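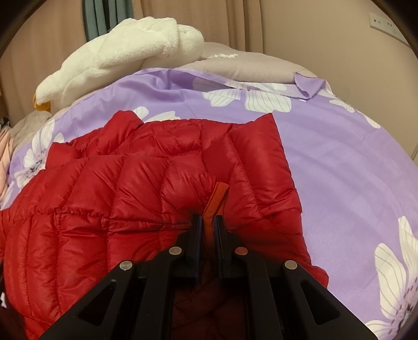
Most proposals for a garment-handling dataset begin with a total. Ours at Clallcombe asked for 1,000 demonstrations of one task, gripping a small tab on a padded jacket, and we delivered 1,704. I now think the total was the wrong thing to ask for.

A red puffer garment on a flowered bed cover is a hard case for a learning system. The shell is glossy, the seams pucker, and the tab is narrow. It also changes shape each time the garment is put down. If an operator lays the jacket out the same way 200 times, the policy learns that layout and very little about tabs.

When we sorted the Coltdale portion by starting arrangement, 333 episodes covered nearly all the variety. The rest were close repeats. A model trained on the smaller set did slightly better on jackets it had not seen, and training took roughly a fifth of the time.

The usual reply, which the Pillen group makes often, is that repeats are cheap and do no harm. They are cheap to record. They still have to be checked, trimmed and stored, and they pull the model toward whatever the operator found comfortable in the afternoon.

I would pay operators by the session and set a rule for the layout: pick the garment up, drop it, and start from where it falls. Failed grasps should be kept and marked as failures. The Nikolaidis protocol throws them out, and I have yet to read a good argument for doing so.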